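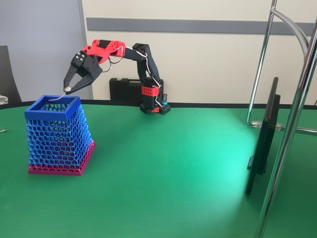
A Honeycomb Wastebasket for the Desk
Project report, Design and Making, Ollurside
Clem Harawira and Flurina Baumgartner
11 March 2024

What we wanted to make

Our desks in the Ollurside workroom collect rubbish faster than anything else. Pencil shavings, bits of tape, snipped zip ties, lolly wrappers. The big bin lives by the door and no one walks over there for a pencil shaving. So when Mr Imhof asked everybody to design a useful object with an interesting surface, we knew straight away that ours would be a little bin that sits on the table and looks good enough to leave out!

We set ourselves a few rules. It had to be printed. It had to stay standing when bumped with an elbow. And the walls had to be open, so that you can see when it needs emptying (and so that it would use less plastic, which Clem cares about a lot).

The shape

Most wastebaskets are wider at the top. We drew that version first and it looked like every bin we have ever seen, and the cardboard model fell over as soon as Flurina brushed it with her sleeve. Turning the cardboard upside down was a joke to begin with, but we both liked it immediately. A square basket that gets wider toward the bottom is like a pyramid with its point sliced off. The weight sits low, and there is something cheerful and solid about the way it stands.

The downside is a smaller opening. We tested this by throwing scrunched-up paper at the cardboard model from our chairs, and yes, you miss more. For dropping things in from directly above it is completely fine.

The honeycomb

This was the best part of the whole project and also where most of the time went. Our first wall pattern was a regular hexagon grid. It worked, but it looked like chicken wire. Fabian Auer in the year above showed us how to scatter points over a surface and let the software grow a cell around each one, and once we had that going we could not stop playing with it. Spread the points evenly and you get nearly perfect hexagons. Nudge them and the cells start to stretch and lean, like real comb that bees have had to fit around a branch.

We ended up somewhere in the middle. The openings are still honeycomb-like, but they are irregular, and you look through one wall and see the pattern of the opposite one behind it. Move your head a bit and the whole thing shimmers. We did not plan that and we are very proud of it.

An open lattice needs something to hold on to, so the top finishes in a solid square rim and the bottom in a solid band. Our early rim was too thin and felt scratchy on the fingers. The final one is nicer to pick up by.

The colour

We used a roll that changes colour along its length, so the basket starts magenta-pink at the base and turns blue on the way up. The change is gradual, with pink strands running up into the blue before it takes over and carries on to the rim. How much of each colour you get depends on where in the roll you start. For the first print we just loaded it and hoped, and the pink ran out almost before the walls began – a bit sad. For the second we wound off some of the roll beforehand.

It also changes with the light, which surprised us. A side facing the window can look quite pale, and a side in shade goes a deep blue.

Printing

We made 2 full-size prints. The first took 1289 minutes. After that we thinned the strands slightly and took out some very small cells near the corners that were making the nozzle hop about, and the second took 1057 minutes. It feels just as stiff when you squeeze it, although we have no proper measurement for that.

Both prints had fine hairs of plastic across the openings. We picked them off with tweezers. Florian Widmer suggested a lower nozzle temperature, and we would like to try it.

What did not work

Pencil shavings. They go straight out through the holes! We should have thought of this, given that shavings were the first thing on our list. Wrappers, tape and paper stay in nicely. We tried lining the inside with a sheet of baking paper, and it does the job, but it hides the see-through effect we worked so hard on. A short solid inner tray at the bottom would be better, and it could lift out for emptying. Flurina has already sketched one.

What we would do next

Add the tray. Make a taller version for under the desk, in the same shape. Clem would also like to run the colours the other way, with blue at the base and pink at the rim.

Thank you to Mathias Imhof for the extra printer time in October, and to Fabian and Florian for the help.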